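Robots Join the Housekeeping Crew at the Marar Hotel

December 22, 2022

The housekeeping team at the Marar has some new help this winter, and the mood on the third floor is pretty upbeat. Since June, the hotel has been trying out two-armed robots from Joder, a small robotics company that wants to take over the most repetitive parts of turning a guest room. The trial started with a single machine in one room and now covers 50 of the hotel's 100 rooms.

The robots don't make beds, and they don't clean bathrooms. What they do is the small stuff that eats up a shift: picking trash off nightstands and desks, bringing used cups to the door, gathering hangers and remotes and putting them back where they belong. Room attendants send a robot into a room from a tablet on the cart, then start on the bathroom or the next room over while it works.

Trash was the first job Joder picked, and it turned out to be a great teacher. A soda can is easy. A plastic bag is a different animal, because it never has the same shape twice and there's no obvious handle. The machines have gotten a lot better at finding a loose end to grab, and watching one settle on a twist of plastic and close its fingers on it is a real treat (several attendants admitted they stopped to watch the first few times).

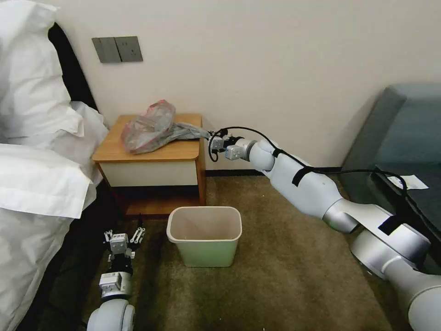 Every stop on the list is logged, and a robot that isn't sure about something leaves it alone and flags it on the tablet. That rule came straight from the attendants. Guests leave all kinds of things on a nightstand that look like garbage and aren't, from a receipt someone needs for an expense report to a retainer wrapped in a napkin. In occupied rooms the robots touch only what is already in a wastebasket. In checkout rooms they can clear surfaces too, but a person still looks over the room before it goes back on the market.

The work has shifted in ways the hotel didn't fully plan for. Attendants used to be assigned rooms one at a time, top to bottom. Now they work in pairs across a block of rooms, with one robot per block, and the pair decides together where the machine goes next. New hires say it's less lonely. Some of the longtime staff weren't so sure at first, and a few still prefer to do their rooms the old way, which the hotel allows.

There's less bending, too. Reaching down behind furniture and lifting little wastebaskets all day is hard on backs and knees, and that was the main reason attendants put their names in for the trial.

No jobs have been cut, and the agreement the Marar signed with its staff says none will be during the trial. Hours have stayed the same. The time saved goes into things guests notice, such as extra attention to bathrooms and a second check of the linens. Attendants who train on the tablet system also get a pay bump, and 73 people across housekeeping and laundry have finished the course so far.

It isn't all smooth. The robots are slow, and on a heavy checkout morning a fast attendant will clear a room well before the machine does. They need help over the metal strip by the service elevator, and rooms with a lot of luggage on the floor are still off limits. Joder's engineers are on site most mornings with a running list of fixes, many of them written in by the housekeepers.

The next stage begins after the holidays, when the Bralletti, a sister hotel across the river, gets its first two machines. Attendants from the Marar will lead the training there. Sign-up sheets went up in the break room last week, and they filled by lunch.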